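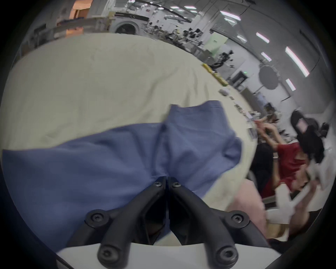

Why does the slip keep sticking at the foot of the mug mold? The plaster down there is denser than the walls, so it drinks water slower and the clay near the foot stays soft long after the rim is ready to let go.

OK so that's my working theory for May and I'm putting it at the top so I quit rediscovering it every time I open this notebook. I came at it sideways. I'd been blaming the slip (sorry, Soudabeh, it was your bucket and your bucket is fine) and then I cut one of the dead molds in half on the band saw, which I should've done weeks ago! The walls are chalky and even. The bottom inch is a different animal, tight and almost shiny where the blade went through, and when I dripped water on it the drop just sat there and looked at me. Same drop on the wall was gone before I could put the cup down.

How it got that way is my own doing, I think. I've been mixing heavy on the plaster, letting it go too long before pouring, and then banging the table like a maniac to get the bubbles up. The thick stuff settles, and the mug is cast upside down in the case, so the – no wait, the foot is at the bottom when we pour these. The old Gajdoš case is the one that goes upside down. Must check whether the Gajdoš molds stick at the rim instead. If they do I'm buying myself a donut.

Abbas says the folks over at Plasterville slake first and don't touch the bucket until the islands have all gone under, then stir by hand with the palm flat, no drill at all. I used to do it that way! I only switched to the drill when we had that rush of bowls for the Fitthorpe sale and never switched back. The drill is fast but it whips air in, and then I bang the table to get the air out, and around we go.

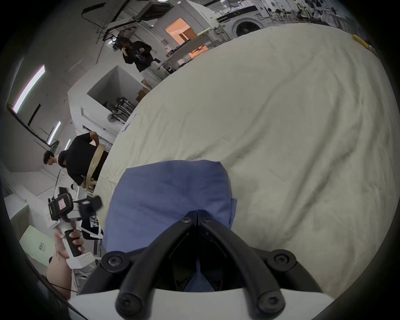

So today I made 2 test blocks by hand and left the drill on its hook. 500 grams of water in each. One at the ratio on the bag, one a bit wetter, and I scratched A and B in the tops with a nail before they got hard. A is the bag ratio. Slaked both, stirred both slow, and no table banging, just a few light taps on the side of the form with the rubber mallet. B took its sweet time to set and I nearly gave up on it and went to lunch, but it came around. It got nicely warm in the hand and then cooled off the way it should.

They both have a few pinholes on the top face, which doesn't bother me, that face never sees slip. The bottom faces came off the glass like glass. Very pleased with those. I'm going to let them dry on the wire rack by the door and keep them away from the kiln – the last set I dried on the kiln lid went powdery at the corners and I'd rather wait.

Abbas also wants me to try a third block with some of the older plaster from the Pusodthorpe bag, the one that's been open since before I started here. My bet is it'll set lumpy and fast and we'll end up tossing the bag. He thinks it's fine if you sieve it. We'll see! He can do the sieving.
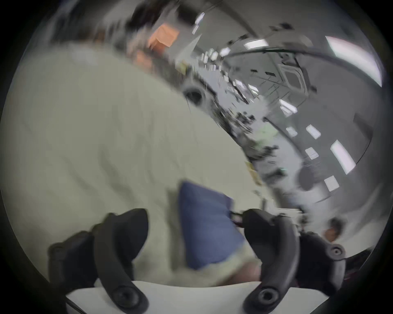 Mold care

Stuff to do differently, for me and for whoever casts the mugs next:

Don't fill a mold twice in one morning. I've been doing it, I know other people have been doing it, and the second mug is always the one that tears at the foot. The log has one mold resting 22 hours between casts and that mug dropped out clean, so an overnight rest looks like plenty.

Strap the halves back together while they dry. Two of the mug molds have a gap at the seam now you could slide a fingernail into, and that means more fettling for Soudabeh.

No soap on the working faces, ever. Soap is for the case. I found a slick patch inside mold 2 and I'm pretty sure somebody was trying to help it release. It does the opposite, the patch seals up and the clay just sits there wet.

Sponge off the spare at the top before it gets crusty, and use the soft sponge. The green scrubby one scratches.

Still open: do I remake all the mug molds or only the worst ones? I'd like to see A and B dry first, then weigh them and do the water drop again, top and bottom. If the bottom of B drinks as fast as the top then B is the recipe. Need to ask Soudabeh if a softer mold is going to wear out too quick for her, she does way more casts than I do. Also we're low on the blue mold straps, and the bucket with the split handle needs to go in the dumpster before it drops on a foot.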